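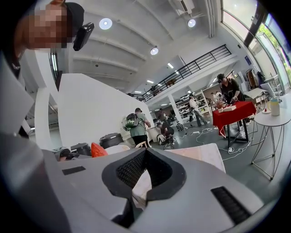
Black cap with a small device fitted over the brim, and a pale gray-white hand-held gripper.

Burnus hill climb film: editor on speed, grain and engine noise

Reading time: 2 minutes

April 16, 2026

Picture editing has finished on the Fuvau documentary about the Burnus motorcycle hill climb. The film draws on 623 reels held in the Stuststead town archive, most of them shot by club members. Its editor spoke to us during the sound mix.

The first problem was frame rate. Many of the early reels were exposed at 18 frames per second, and the finished film runs at 24. "If you play it straight, every rider looks a third faster than he was," the editor said. "For a racing film that is a serious error. People will time the corners."

The reels were scanned one frame at a time on a Baek scanner and then conformed by repeating frames in a fixed pattern. Motion interpolation was tested and dropped. "It invents spokes. You get a wheel with a smear where the spokes should be, and it changes shape as the bike leans. Repeated frames give you a slight judder, and I can live with that."

Grain was left alone except where shots from different stocks meet inside one run. The longest sequence, the whole course seen from the start line to the upper hairpin, combines two reels filmed from opposite sides of the road.

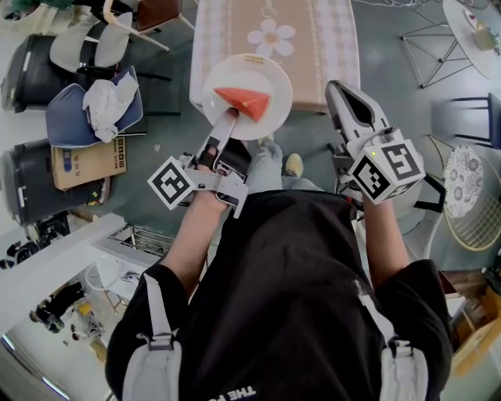

"The join is at the bridge," the editor said. "One stock is cooler and the shadows are blocked up, so I matched the warmer one down to it. You lose some detail in the leathers."

Almost none of the footage has sound. The crew recorded period machines at Stuststead last July, with microphones at the roadside and near the exhaust, and the tracks were cut to match gear changes visible on screen. "We go by the rider's left foot. When the foot is hidden we leave the note steady. I didn't want to guess at a downshift."

The present cut includes 41 minutes of archive material. Interviews with former riders are heard over the footage and the speakers are not shown until the closing section. The editor expects the mix to take another month, with the grade to follow. A release date has not been set.

Recent items
Burnus course resurfaced below the hairpin
Stuststead archive extends opening hours
Sidecar class returns to hill climb program

Contact us | Copyright 2026, all rights reserved | Back to top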